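Workshop notes: flattening and finishing edge-glued maple

Several members have asked for the procedure used on the bench tops and serving boards in the Lukholm shop, so it is set out below in the order we follow it. The notes apply to hard maple panels glued up from sawn boards. They also hold for birch, with minor changes to grit and drying time. Softwoods need a different schedule and are not covered.

Stock selection and moisture

Lumber should sit in the shop before it is machined. Two weeks is the minimum in winter, when the heating runs constantly and the indoor air is dry. Sticker the boards so that air reaches both faces, and keep the bottom row off the concrete. Check moisture at mid-length, away from the end grain, which always reads lower. Boards in the same panel should be within two percentage points of one another. A larger spread will show up later as a ridge along the glue line.

Colour matching is done at this stage, under the north windows and not under the tubes. Maple that looks uniform in the rack can range from near white to honey once it is planed. Wipe each face with mineral spirits and arrange the boards by eye. Figured pieces are placed where they will be seen, and the grain direction is marked in pencil so that the whole panel can be planed the same way. Pin knots that are tight and sound can stay. Loose ones are cut out.

Jointing and glue-up

Joint the edges in pairs, alternating faces against the fence, so that any error in the fence angle cancels. Dry clamp the panel and hold it up to the light. If a gap is visible, go back to the jointer. Clamp pressure will close a gap on the day and the joint will reopen in the heating season.

Hòa Thân has been keeping records of open time with the Pistent adhesive. Her panels were glued with four clamps each, alternating above and below, and the joints were rubbed briefly before tightening. She recommends spreading glue on one edge only for narrow boards and on both edges for anything over a metre long. Squeeze-out should be a continuous line of small beads. Scrape it at the rubbery stage. Do not wipe with a wet rag, as this drives thin glue into the pores and leaves a pale patch under oil.

Flattening

Leave the panel in clamps overnight and then out of clamps for a full day. The wood beside a glue line swells slightly from the water in the adhesive. A panel that is sanded too soon will have shallow troughs at each joint once that moisture leaves.

High spots are located with winding sticks and a straightedge and marked with a crayon. A jack plane set for a light cut, worked diagonally, takes most of the twist out. On wavy grain, switch to a card scraper or a high-angle plane, taking short strokes. Tear-out in figured maple is deep and costs more time to remove than it saved.

Sanding

Start at 100 grit only if there are plane tracks to remove. Otherwise begin at 120 and continue to 150 and 180. Vacuum between grits. Stray coarse particles are the usual source of the curly scratches that appear after the first coat. For oil finishes we stop at 180. Going finer burnishes the surface and reduces absorption, and the end grain then looks much darker than the faces. Raise the grain once with a damp sponge, let it dry and knock it back by hand with the last grit used.

Finishing

The shop stocks a hardening oil from Ploverex and a wax paste mixed in-house. Flood the oil, leave it for the period on the tin, and remove all of the surplus. Two coats are enough for display pieces. Working surfaces get a third after a week. Both faces must receive the same number of coats, or the panel will cup towards the drier side.

Oily rags go flat on the outdoor rack or into the lidded steel can filled with water. They are not to be left in a pile or put in the bin.

Storage

Finished boards are stored flat and fully supported, or on edge with spacers. Do not lean them against the wall beside the radiator. Merike Grīnberga has labelled a shelf for members' work in the Prydderch room, and panels may stay there until the Sunday session.
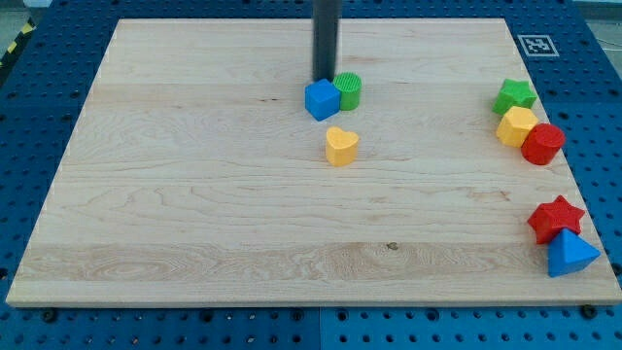

Consumables and orders

The next abrasives order closes at the end of January. Discs are supplied in the usual grits, and members wanting 320 or finer should add their names to the sheet by the door. The glue order will follow once the current stock has been checked for its use-by dates.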